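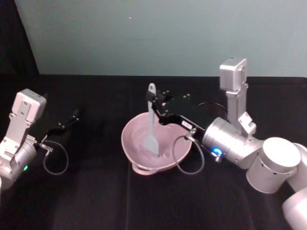
Rongrong Zou replied that the soapy taste comes from the detergent and the wash program, and that the utensils themselves seldom need to be replaced.

Soapy taste from silicone utensils after machine washing
Kitchen Care > Cleaning and Storage
Viewed 3226 times

Posted by Dendumville Kitchen Office

Our office oversees a shared teaching kitchen in Dendumville. In February we replaced our older rubber and nylon tools with silicone spatulas, spoons, and basting brushes. The change was well received at first. Over the past several weeks, however, we have had complaints that plain foods, in particular custard, whipped cream, and white rice, carry a taste of soap or perfume.

We have checked the following before writing. The bowls and pans do not appear to be the source, as the same dishes prepared with metal spoons taste normal. The utensils are washed in an undercounter machine together with the glassware. We use a scented tablet, one per load, and the machine is set to its short program. Once dry, the utensils are stored in a closed drawer lined with a rubber mat.

We would be grateful for advice on three points:

Can the taste be removed from the utensils we already own?
Should silicone be washed by hand from now on?
Does the drawer play any part in the problem?

We have 130 pieces in all and would prefer not to discard them. Classes meet every Saturday, so any treatment would need to be completed between sessions.

Rongrong Zou
Accepted by the poster

The condition you describe is common and can usually be corrected. Silicone stands up well to heat and does not rust or swell, but its surface holds on to oils. Many scented detergents contain fragrance oils, and these settle into the same thin film that cooking fat leaves behind. A short program does not rinse for long enough to carry the film away. The taste then passes into food that is warm or rich in fat, and it is noticed first in food with little flavor of its own. Your custard and cream fit this pattern.

I would proceed in this order.

Wash each piece by hand in hot water with a small amount of unscented dish soap. The purpose of this step is to take off cooking grease. Use a soft cloth or sponge; steel wool will scratch the surface, and scratches hold residue. Pay attention to the place where the blade meets the handle, and to any hanging hole, as both collect soap.

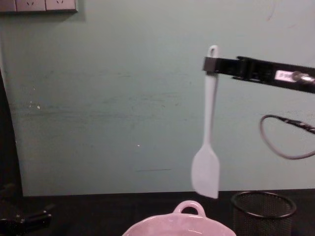
Rinse under running water until the surface no longer feels slick between the fingers. If a piece still feels slick after a long rinse, it has a grease film and should be washed a second time before going further.

Next, bring a large pot of plain water to a boil and place the utensils in it for 20 minutes. Before doing so, please confirm with the maker that the whole utensil may be boiled. Some have a wooden handle or a glued joint, and these must be kept out of the pot. Work in small batches so that the water can move freely. Change the water when it turns cloudy or begins to smell of the detergent.

Lift the pieces out with tongs, let them cool, and stand them in open air overnight. Drying with a towel that has been treated with fabric softener will put a scent straight back on them, so clean cotton washed without softener is the better choice.

To test the result, stir one treated spatula in a cup of warm milk for a minute and taste the milk beside an unstirred cup. If the two taste the same, the batch may go back into service. If a faint scent remains, repeat the boiling step once. I have seldom seen a third round make a difference, and a piece that fails twice may be set aside for craft use.

As to your second point, hand washing is the safer rule for any tool used in desserts, but machine washing can continue if you change the detergent. Choose an unscented powder, use the smallest amount the package allows, and select the full program with an extra rinse. Rinse aid should also be reviewed, as some are perfumed. Glassware and silicone may share a load once the detergent is changed.

As to the third, yes, a closed drawer can contribute. Rubber liners give off a smell of their own, and silicone will pick it up. Remove the liner for a week and leave the drawer open when the kitchen is not in use. An open crock or a wall rail is preferable where space permits.

Mirkier

vinegar. soak them in vinegar and water, half and half. worked on mine, though the smell of vinegar stayed for a while and my family was not pleased. Do not mix it with bleach.

Long

I agree with most of the accepted reply and would add a note regarding flat items. Baking mats and other sheet goods follow the same rule as spatulas, but they have far more surface and will hold far more residue. They should not be folded into a pot. At the cooking school in Rornumley our practice is to wash mats flat in a wide sink, rinse both faces, and place them alone on a rack in an oven set within the maker's stated limit. Ventilation should be on during this step, as the scent can be quite strong when the mat warms.

Flat goods should then be laid out fully open to cool. Rolling or stacking them while warm traps whatever is still leaving the surface.

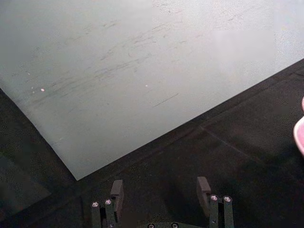 Pale sheet lying flat on a dark work surface.

I would also ask the poster to check the water supply. Soft water rinses poorly when too much detergent is used, and one tablet may be more than a small machine requires. Tablets cannot easily be measured out — powder can, and for that reason our school changed to it. We have had no complaints in the 6 months since.

On vinegar, my own view is that it removes mineral deposits well and does rather little for fragrance oils. It will do no harm to silicone in a weak mix, but I would not rely on it as the only treatment.

Reply from Dendumville Kitchen Office

Our thanks to all who responded. The drawer liner has been removed, and unscented powder is on order. The first batch was boiled as described and passed the milk test, apart from two basting brushes, which will be treated again before the next class. We had not considered the rinse aid. The bottle in use is lemon scented and will be replaced as well.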